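Gu Community Kitchen Program
Progress Report to the Vidolov Fund
December 1, 2022

Summary

The program has completed its second reporting period on schedule and within the approved budget. Enrollment in the cooking courses reached 179 adults, against a target of 150 set out in the grant agreement. Retention remains the main concern — evening groups continue to lose participants after the third session.

Activities

Courses were held at the Gu and Plorkidus sites. Meifang Lü led the instruction at both, and Jinlong Dai took over recruitment in August. The course on low-cost family meals was revised after comments from participants, who asked for fewer recipes and more time on planning, shopping, and storage. A printed handbook was issued to all 254 households on the mailing list. The Plorkidus site lost two weeks of teaching to plumbing repairs, and those sessions have been rescheduled.

Budget

Spending on ingredients came to $3,240. Rent was lower than planned because of the closure at Plorkidus. We request permission to move the unspent amount to child care during evening classes.

Work Planned for the Next Period

1. Add a short unit on vegetables prepared in small countertop appliances, for households without a full-size oven. Đức Kiều is drafting the lesson notes.

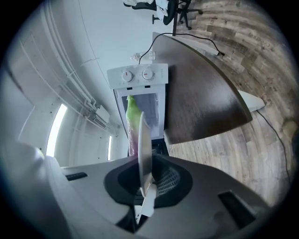

2. Open a daytime group at Plorkidus for participants who work night shifts.

3. Interview participants who left the evening groups. Meifang Jin will report the findings to the Fund with the next financial statement.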